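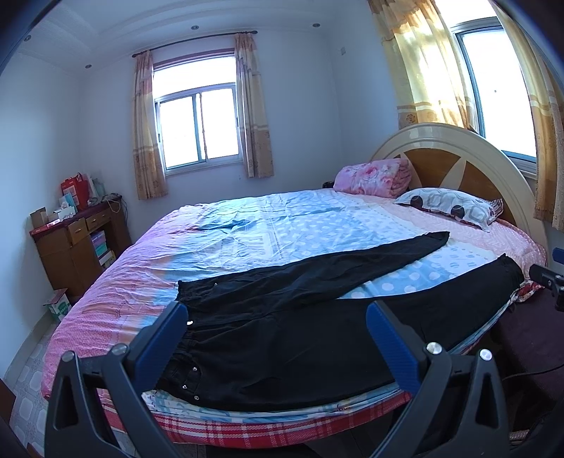
Folding pants with a hand-held gripper, what's your first grab?

sabina_u
Hi all, Sabina Urban here, I posted back in June about the towels. I've moved on to pants and they're kicking my butt! I'm recording demos by hand, same pair of black pants flat on the bed every time, waistband toward me, legs going off at a slant. 51 takes so far. The policy trained on them goes for the waistband fine, then pinches one layer and drags the whole thing sideways. Do you start at the waistband or at the hems?

Lundgren
Hems. Always hems. Bring them up to the waistband, then fold side to side. If you start at the waistband you've got rivets and a button right where the fingers want to close, and mine slips off hard bits all the time.

demer_arm
Disagree with Lundgren. On that bed she'd be reaching for the hems at full stretch, and one of them is way over at the right side. You get shaky wrist motion and the model copies every wobble. I'd grab the waistband well away from the button and go slow.

Lundgren
So walk around the bed? It's a hand-held, you're not bolted down lol

demer_arm
The arm that runs it later is bolted down, though. If she records from three sides of the bed, it can't reach half of those poses.

sabina_u
Oh no. I have been walking around the bed. In maybe a third of them, I'd have to go back and look.

bidcombe_51
I'd pull those out before you record anything new. Also, polka dots, roses, plaid and black pants with creases in them... is the sheet always the same one? I did 642 shirt demos on one striped sheet and the thing fell apart on a plain one.

sabina_u
Same sheet, yes. I figured fewer things changing was better while I'm learning?

bidcombe_51
For the first 50, sure. After that swap it.

Dornidau
Has anyone suggested teleop instead? I gave up on hand-held for cloth. With remote control you never record a pose the arm can't reach.

Lundgren
And you record one fold in the time she does 3. No thanks.

Dornidau
Slower, yep. I throw out a lot fewer of them.

sabina_u
Ok, plan for tonight: stay on one side, grab away from the button, push down into the mattress a bit before closing so I get both layers. I'll try ten hems-first for Lundgren too, but only if I can reach them standing still.

demer_arm
Careful with the pushing down, you'll scoop up the sheet with it. Ask me how I know.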